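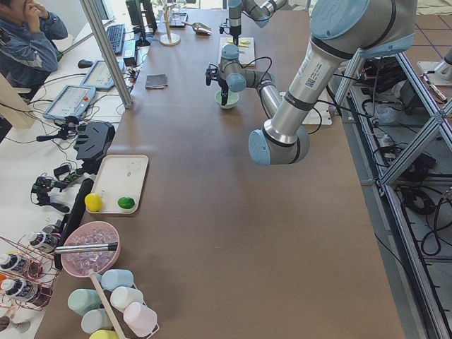 ## Re: [chores] So can they do the washing-up yet?

11/26/24

On the list, a member wrote:

> I keep being told the house robot is nearly here. My sister's café would take one tomorrow if it could cut fruit, fill a bowl and wipe down. What I never see is anyone saying plainly which of those jobs work and which don't. Is it all still demo reels? And why is it always a drink or a salad? I'd sooner have the bins done.
>
> Also, does anybody still have the Niltura notes from February? My link is dead.

Oh, I'm so glad somebody asked this, as I've been boring my own household with it for weeks!

Short answer: no, not yet, not in the sense your sister means. Longer answer: some bits are much closer than I'd have guessed two years ago, and they aren't the bits I'd have picked.

I went over to Skundero for their open afternoon. They have the drinks counter set up with two arms at one long table: lemon slices on a board, ice in a pink bowl with a scoop, a rack of pastel cups, bowls, cloths, the lot. It's all stuff you'd have at home, and I think that's why it's always a drink. You get cutting, scooping, pouring, fetching and wiping in one small job, and if it goes wrong you've lost a lemon. (Bins are heavy and smelly and live outdoors. I'm with you, though. I want the bins done.)

### Wiping

I'd have put money on wiping being the easy one. You fold a cloth, you push it about, done. But think what you do at your own worktop. You look, you see a crumb, you go and get that crumb, and you look again from the side with the light on it.

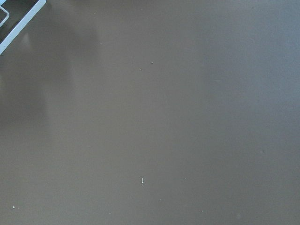
A pale fleck on a grey-brown surface is a horrible thing to look for, and there are always a few more once you've found the first. Shadows and reflections don't help either. The Sowa people on this list have been saying for ages that wiping is two jobs, the moving and the noticing, and I've come round to their view. The moving is in decent shape. For the noticing, most systems I've read about cheat and wipe the whole table in stripes. Fine by me! My dad wipes in stripes. But it doesn't know whether the table is clean at the end, and a café needs it to.

### Picking up and putting down

This is the part that cheered me up. Rigid things of a known size are going well. Cups, scoops, bowls, a spoon with a good long handle: give an arm one of those in a sensible spot and I'd happily bet on it. Shiny metal used to be a nightmare, because a polished cup looks like whatever happens to be near it, and I remember when people would put tape round everything to dull it down.

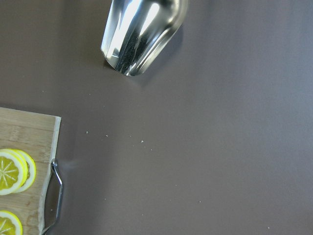
Lemon slices are a different matter. They're thin and slippery, they stick to the board and to each other, and as soon as two overlap you have to decide which one is on top before you do anything else. I do it with a fingernail. Two hard fingers haven't got a fingernail. Someone next to me at the open afternoon reckoned a soft tip would sort it, and someone else said just use tongs, and that kept us going for 45 minutes, so I can't report that it was settled.

### Soft stuff

Cloths! Folding one flat on a bare table is all right nowadays. Taking only the top one from a folded pile is much harder, and it's something your sister's staff do without looking, probably while talking to a customer.

If anyone wants to try this at home by hand, it's great fun. Put on oven gloves, close one eye, and lay the table for one drink. I did it and it took me ages.
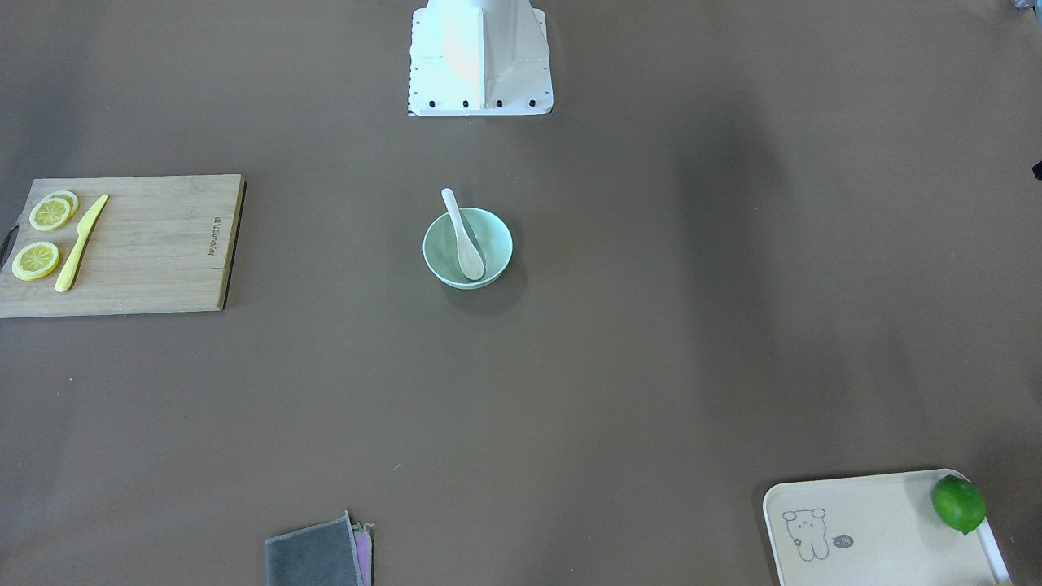
The other thing I'd ask anybody showing you a machine is how far the things can be moved before it gets lost. Shift the bowl a hand's width. Turn the board round. Swap the lime for a lemon. I'd take a slow robot that copes with that over a quick one that needs everything put back on its marks. The Rornaneo write-up is good on this: 200 goes at the same small task, with the layout changed between them, and the failures listed one by one. It's dull to read and I loved it. I wish more groups would publish the failures.

So for the café: fetching cups, yes, I could see it fairly soon with someone keeping an eye on it. Scooping ice, probably. Lemon slices, I'd keep a human on those. Wiping down, it could do the first pass and a person could do the corners.

I do have the Niltura notes, by the way. They're on an old laptop and I'll send them to the list once I've found the charger. If anyone has a newer copy with the tables fixed, please shout before I post mine.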